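Courses > Robotics Software > Student Projects > Project Report

Home Schedule Projects Staff Contact

Planning a Two-Arm Lift in Simulation

Rhonda Lemieux
Final report, 19 November 2021

1. Task

The aim of my project was to write the software which lets a robot with two arms pick up a large box-like part with both grippers at the same time. All work was done in simulation. I used the Clonditz simulator, which our course already had installed, and I wrote my own planner on top of it. I named the planner Sukimero. The logging tool, Cureo, I took from a project of an earlier year and changed only a little.

The part is too wide for one gripper, so each arm must press on its own side. If one arm arrives before the other, the part is pushed across the table and the second arm finds it in a wrong place. Most of my work was therefore about timing.

2. Perception

Each wrist has a camera which looks along the fingers. I wanted to use these views for the last part of the approach, when the head camera can no longer judge the distance between finger and part well. 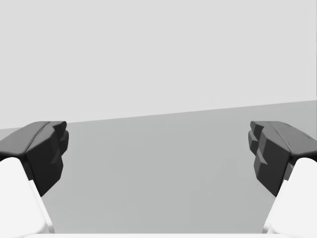

My first version searched for the part by brightness: everything darker than a fixed value was counted as part. This was a bad choice. The fingertips are also dark, and they are in the wrist view all the time. I made a mask for each finger from the known joint position of the gripper and removed these pixels before the search. The mask is calculated again when the fingers open or close, and this takes 2 milliseconds on my laptop.

After the mask was working, a second problem came. Shadows on the table were sometimes accepted as the part, and the planner then moved the arm towards a shadow. I compared the outlines and saw that the edges of the real part are straight for a long distance, while the shadow edges are mostly soft. The detector now asks for at least one long straight edge.

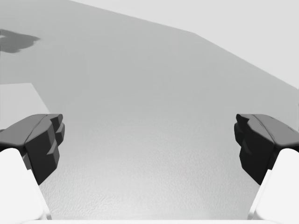

With this rule the number of false detections became much lower, but not zero. An edge of the table is also straight. I solved it by giving the detector the position of the table, which the simulator knows. I am aware that on a real robot this position would have to be measured first.

3. Planning

Sukimero makes one path for each arm and then stretches the faster one, so that both arms reach the contact pose in the same control step. The paths are first planned without looking at the other arm. After this, a check is made along the whole movement, and if the arms come too close, the left arm gets a new path. I chose always the left arm – a simple rule, but it made the log files easier to read.

The start pose for both grippers is beside the part, with some free space. From there the movement goes slowly inwards.

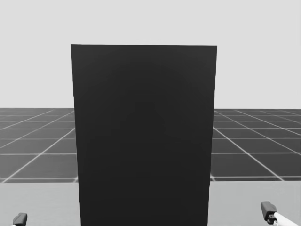

Why not plan both arms together as one system?
I tried this in October, and the search became too slow for me to test my changes on the same day. Separate paths with a check afterwards gave good enough results for this task.

The contact pose needed more care than I expected. The sides of the part are not vertical in every pose, and a finger which comes in flat can slide on a slanted side. I added a small turn of the wrist, calculated from the estimated slope. My supervisor suggested the method by Paredes from our lecture notes, but I used only the first half of it.
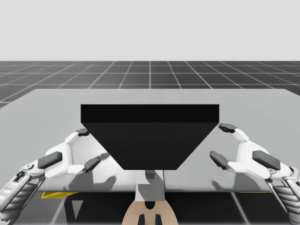 Figure 4. Both grippers open on either side of the black part, without contact.

4. Results

I ran 369 trials with the final version. In 212 of them the part was lifted and held until the end of the trial. Of the failed trials, most stopped already in the approach, when the two wrist cameras did not agree about the position of the part. In the others, the part turned during the lift and one finger lost contact.

I had hoped for a better number. The disagreement between the cameras could be reduced if both estimates were joined before planning; at the moment each arm trusts its own camera – this is the first thing I would change. I would also start the logging earlier, as my first trials were saved without the wrist angles and I could not use them in the comparison.

The code and the settings for all trials are in the course repository, in the folder "sukimero_final".

Shares: 14 Comments: 3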